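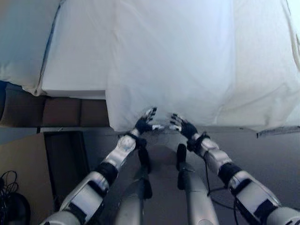 A large white cloth, with two robotic hands in front of it.

Search this site Search Go

Tondstead laundry rooms to open again after long closure

Sunday, July 12, 2020

The public laundry rooms in Mutel Street, Tondstead, will open again next week. They have been closed since March, and many families in the small flats near the canal have washed their sheets in the bath during all this time.

The building is from 1897 and it was first a wash house with stone basins. The basins were taken out long ago, but the high windows and the iron drying racks are still in use. The district bought new boilers for it last year, and these were tested on Friday.

"People think that everybody has a washing machine at home, and in our streets this is simply not so," said Thirumalai Shetty, who manages the rooms for the district. "I had phone calls every week. One lady asked me only if the racks were still there."

Visitors must now book a time by telephone. Each visit may last 70 minutes, and the doors will stay open between visits to let in fresh air. The drying hall at the back will be used by one household at a time – a rule that some regular users find too strict.

Ilango Iyer, who lives in Bangera Court and has two small children, said he would prefer longer visits in the evening. "A double sheet does not dry in this time if the weather is bad," he said. "I will carry it home wet, as I did before the new boilers."

The price of a wash stays at 50 pence. Soap powder will not be sold at the counter for now, so visitors should bring their own. The ironing tables are also closed, and the district has not yet given a date for them.

A second laundry, in Cateck Road, remains shut while its roof is repaired. The work there was planned to take 30 days but the builders could start only last Monday.

Bookings are taken at the Mutel Street office in the mornings.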